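Heywood home sorting project – progress note for Cyril Whitlock, Loltberg fund

Bedroom visit done, clothes sorted on the bed as agreed, wardrobe left for next time. Short note as I'm out again this afternoon, full costs to follow.
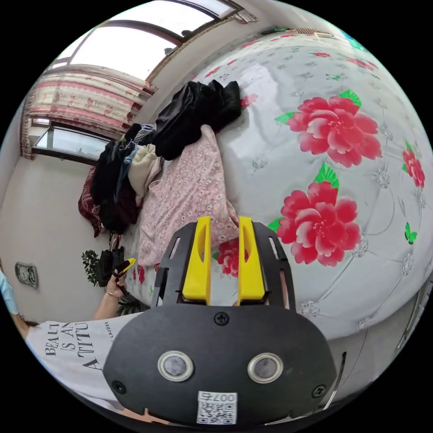 Anca Tudose, home visits, Heywood – 3rd May

Where we are. Dark things and knitwear gone to the far end of the bed, black together, denim near it. Pink florals being done seperately, they crease badly and take longest. Spent so far 1308 of the 2501 granted. Most of that is storage boxes and the van from Stotutby.

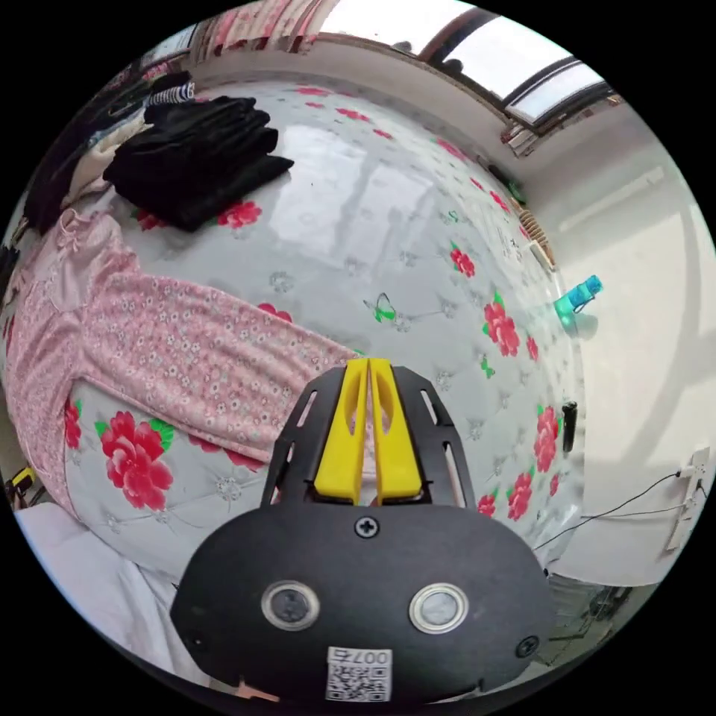 Nightwear should go in the top drawer, day blouses on hangers. Stuart Kershaw has the hangers on order, 70 of them, slim ones. Late, but promised. No hangers means no wardrobe, so that bit is on hold.
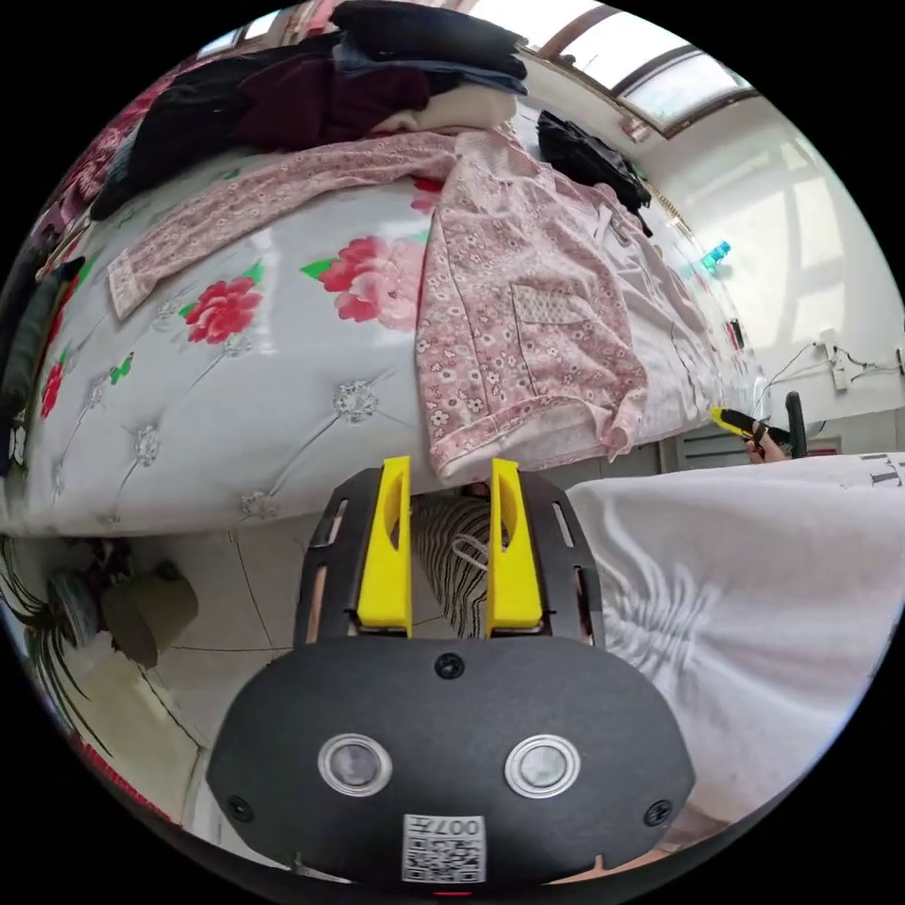

Pink floral shirt on the bedspread, folded clothes at the head of the bed.

Still to do – winter coats, shoes, the bag of odd socks. Dennis Lambert will take the repairs to Mandov once we have enough to make the trip worth while. Bedding we haven't started.

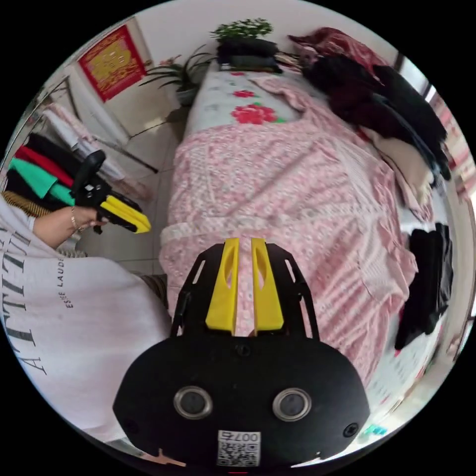 Bedding is the next job and will need 2 visits. Sheets to be matched into sets first, then anything worn set aside for the family to decide on. The white sheet with the red flowers stays out with the pink floral spread, the rest gets boxed. Mustard knit on top of the folded stack needs to go in with the other woollens, and I'd like the drying rack cleared before we bring boxes in. Mortimer Okafor has asked if the second bedroom can be added – yes from our side, but not before October and not without a bit more for boxes. Can you let me know on that please, he needs an anwser for the family.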